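Casual bench technician, computer repair (Saltadcombe)

Hivby is a small repair shop and we are looking for one more person for our bench, three days per week, from October. Most of the work is older office desktops which local clinics and schools bring to us for cleaning, memory upgrades and new drives.

You should be patient, have neat handwriting for the job tickets, and be comfortable to call a customer when the price will change. A certificate is welcome but it is not required. We organise the training ourselves — the first two weeks you sit with Paloma Ostrowski at the bench.

Pay is by the hour, with penalty rates on Saturday. Parking is behind the shop, and the number 7 bus stops at the corner.

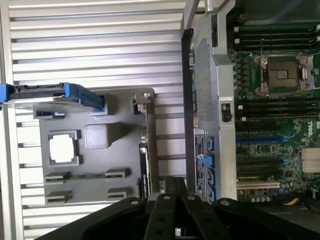 Xiomara Haddad writes that she applied last year with no paid experience, only her cousins' computers, and was afraid it would be too little. She asks future applicants to mention this kind of work also in their letter, because it was read with attention.

Please send your résumé and a short letter to the shop, or bring them to the counter before noon. Applications without a letter will not be considered.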